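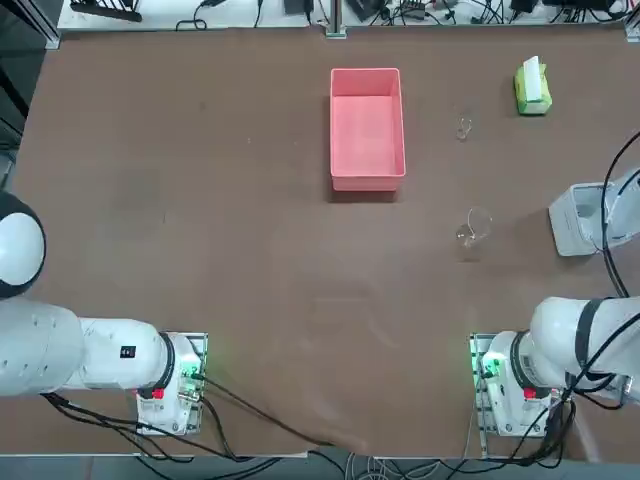 27 April 2026
Written by Kátia Trindade

Continued from the entry on the glass detection. The task is the same as before: clear glass into the pink bin, everything else stays where it is. Sebastião wants the planner frozen before we touch perception again, so today I worked only on the planner side and left the network weights alone.

First thing, the depth on glass. The depth map goes through the cup and returns the table behind it, as we know from February. Dulness (our segmentation node) gives a good mask in the color picture but the 3D points inside the mask are useless. Until now we took the median depth of the mask, and this puts the cup lower than it is. I changed it: we throw away all depth inside the mask, fit the table plane from the pixels just outside, and intersect the lowest row of the mask with this plane. The height comes from the object file. It is a simple method and it fails if the cup is standing on something, but on this table nothing is stacked.

I replayed 100 logged views with the old and the new estimate. The new one is much more stable from view to view. The small glass is still worse than the large cup, the rim is thin and the mask loses it when the background has similar brightness.

Second thing, the collision model. 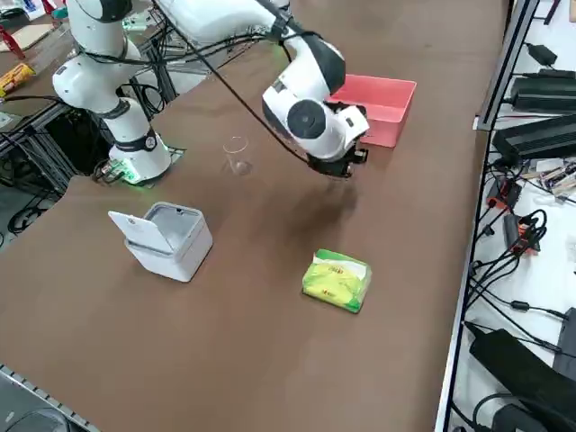 Josué asked why the planner refuses so many poses near the bin. I printed the contact pairs and it was always wrist housing against bin wall, never the fingers. In our model the bin is a solid block, I think from the time when we only pushed it. So every approach that comes down inside the opening is rejected. I replaced it with five thin boxes, four walls and a floor. The walls are a little flared in reality, I made them straight and put the padding on the outer side. With 1,000 random start states the planner now finds a path for most of them, before it was giving up very often at the limit of 300 ms. I did not raise the limit.

Attention: the cable on the forearm is not in the model. Everaldo proposes a capsule along the link, with larger radius near the wrist where the cable hangs. I prefer this to a mesh. Not done yet.

Third, a small one. The tissue pack is soft and its height changes each time somebody touches it. Gwilliam keeps the old height in the scene cache for 30 seconds, and a replan in this time uses the wrong box. I put a flag "deformable" in the object file, and for these objects the cache is skipped. Dalva, please check if this breaks your logger, the message has now one more field.

Strange result that I don't understand: with the new bin model the path sometimes turns the last joint almost a full circle before descending. The goal is symmetric for a cup, so the sampler can choose any angle, and the shortcut step doesn't seem to remove the turn. I tried to add a cost on the last joint, it helps but the plans are slower. Maybe better to sample the angle close to the current one. Sebastião says he had the same in Prinarton and fixed it in the goal sampler, he will look for the commit.

To do:
- capsule for the cable (Everaldo)
- angle sampling, compare against the joint cost
- both arms use the same copy of the object file, now there are two and they are different
- ask Josué if the box with the hinged lid needs two states in the model, open and closed. At the moment I treat it as one block with the lid up

The branch is pushed as bin-walls. Do not merge before the replay is done on the other arm also.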